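Hetis Path Inspection Unit

The Hetis is a self-driving inspection unit from Conico for paths, embankments and fence lines. It follows a saved route at walking pace and sends pictures back to the duty desk. Routes can be up to 42 km in total, split over as many runs as needed.

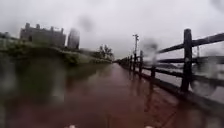 Waterside path in wet weather, fence line to the right.

At Mirkton, path staff used to walk every section after heavy rain. They now check the pictures first and go out to the places that need a pump, a barrier or a repair. Staff still decide when a path is closed, and they can stop the unit from the desk at any time. Jobs were kept, but rotas changed: early rounds are shorter and there is more desk work. Training takes two days.

Weight: 165 kg
Picture storage: over 200 hours
Cover: two years, parts and labour

Supplied and serviced by Karakaya. Orders placed before March include route set-up.

Page updated 2 January 2018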